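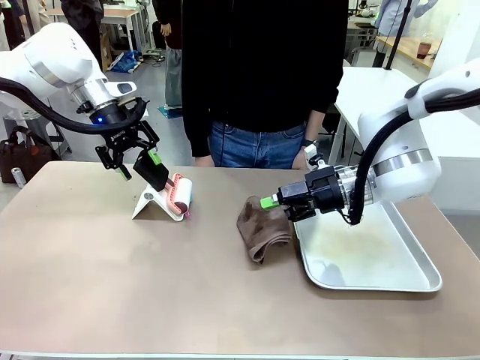

4.3 Recording trials with two arms

This section explains how to record trials for the Findorness method. In this method both arms work on the same table, and the policy is later tested with objects placed in positions it did not see in training. Please read section 4.2 (calibration) first.

Before you start

The lint roller task uses four things: the white folded stand, the lint roller, the cloth and the steel tray. The roller leans on the stand with its handle free for the left gripper. The cloth lies in a loose heap on the side of the right arm, near the tray.

Procedure

1. Switch on both arms and wait until the self-check is finished.

2. Open the Asow recorder and choose the task name from the list. Do not type a new name by hand, or the trial will be saved in a separate folder.

3. Place the stand first, then the roller. If the roller slides down, open the stand a little wider.

4. Drop the cloth from a low height and leave it as it falls. Do not make it flat. The method needs different folds in every trial.

5. Move both grippers to the start pose, above the table and pointing towards the middle.

6. Press Record, wait 2 seconds, and begin the movement. Both arms may move at the same time.

7. Press Stop when both grippers are open and away from the objects. Mark the trial as good, failed or unclear.

8. Repeat until you have 50 good trials. Change the angle of the roller after every 6 trials.

Caution: The cables hang outside the arms. Before each trial, check that they can follow the wrist without pulling.

Caution: The person at the table must keep both hands away from the grippers during recording. Stop the arms before you touch any object.

Note: Keep the failed trials. The Papadopoulos filter uses them to learn when a grasp is going wrong. In our tests at Flestside, the filter needed more than 12 failed trials before its warnings became useful -- with fewer, it stopped the arms too often.

Note: The steel tray reflects light. If the recorder reports lost depth points near the tray, turn the tray slightly and record again.

Section revised 20/03/2023 by Aileen Javier. For replay and scoring, continue with section 4.4.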